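How I Keep Track of a Long Soap Without Losing the Plot
by Dela Annan
31/08/2026

If you've ever come back to a nightly soap after a week away and found two characters married, one in jail and one back from the dead, you know why I started keeping a notebook. I began mine in April with Ledbridge, which was already 61 episodes in, and it has saved me so many times since!

You need a notebook, two colors of pen and a place to write while you watch. I sit at the table. On the couch I fall asleep before the opening credits are done.
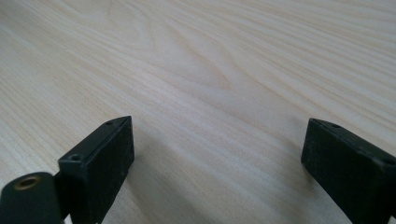
The tabletop, pale wood with a swirl in the grain.

Step 1: Give every family its own page. Write the surname on top, then everybody under it with one line each (job, who they love, who they can't stand). Ledbridge has the Levow family and the Dramani family, and for weeks I kept mixing up the younger brothers, so mine also says things like "the one with the boat."

Step 2: Start a secrets page. This is the fun part! Draw two columns, one for the secret and one for who knows it. When old Mrs. Levow told the priest that Larnia wasn't her real granddaughter, I wrote it down in blue. Every time another character finds out, I add the name in red with the episode number. By episode 84 half the town was in red and Larnia still had no idea.

Step 3: Write during the recap. Most soaps repeat the last big scene right at the start, and that's your chance to catch up on notes from the night before - don't try to scribble through a wedding or a slap, you'll miss the faces. 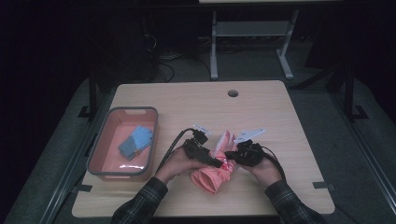 Step 4: Catch up with summaries, but only the ones for episodes that have aired. The weekly previews give away far too much. I read one by accident and knew who was in the car 17 episodes before the crash, and I was grumpy for days.

Step 5: Star anything that feels dropped. A missing letter, a locked room, a cousin who went upstairs and never came down again. Soap writers love to bring these back when you've forgotten them. My page has 29 stars right now and I've crossed off maybe a third.

If you watch two shows at once, use two notebooks. I tried flipping one over and starting from the back, and the two shows met in the middle right before a finale.

Next I want to draw a proper family tree for the Dramanis, but I'm waiting until we learn who the twins' father is.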